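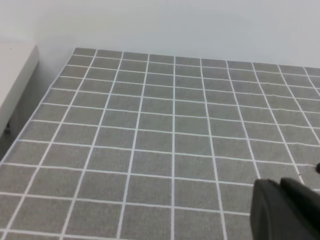 Plovel Grid Table Cover, Gray with White Lines

Item no. 47
Sold by Corusgate, ships from our Lotham shop

I've been selling table coverings long enough to get pretty fussy about them, and this is the one I keep going back to for my own work table. It's a plain gray cover with a white grid printed on it, squares all the way across and all the way back, and that's really the whole design. No flowers, no border, no logo in the corner. I love it!

I first ordered a small batch in October because a customer wanted something for laying out quilt blocks that wouldn't fight with her fabric. They were gone before I'd even put a sign up. Since then we've sold around 2,000 of them, to quilters and model builders and a whole lot of people who just like a tidy-looking table (I'm in that last group).

What it's like to use

The gray is a middle gray with a bit of speckle in it, so crumbs and thread ends don't jump out at you the way they do on solid black. The lines are bright white and thin. I can see them fine from a standing position, and I use them to square up paper, line up boxes before I tape them, that kind of thing. Please don't use them for real measuring, though! The cover is soft and it moves a little, and a line that's off by a hair at one end will be off by more at the other. Get a ruler out for anything that matters.
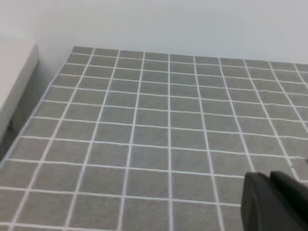
The gray and white grid next to a plain white wall, with a white ledge along the left.

A few people have asked me if it passes for tile. From across the room, sort of, yes. Up close you'll see a slight wave in some of the lines, mostly where the cover hasn't settled, and then it looks like what it is. If you want flat and perfect, buy tile. If you want something you can roll up and stick in the closet when company comes, buy this.

Getting it to lie flat

It comes rolled, grid side out. Lay it on the table, put a heavy book on each corner and leave it overnight. Smooth from the middle toward the edges with your hands. Mine took 2 nights in winter, and the right side still likes to ripple a bit if I drag anything heavy over it. I just tug it straight again.

Don't iron it. I tried (of course I tried) and I now own a cover with a shiny patch. Wipe with a damp cloth and a drop of dish soap, then let it dry before you roll it back up.

Which one to get

The regular size is $31 and fits most work tables. You can trim it with sewing scissors, and cutting right along a white line gives you a nice straight edge. There's also a Hsieh edge clip set that we sell separately, handy if your table has an overhang to grip. Mine is pushed up to the wall, so I only clip the front.

Returns are fine as long as you haven't cut it. Send me a note through the shop page with your table size if you're not sure, and I'll tell you if it'll fit.

Page updated 2024-03-21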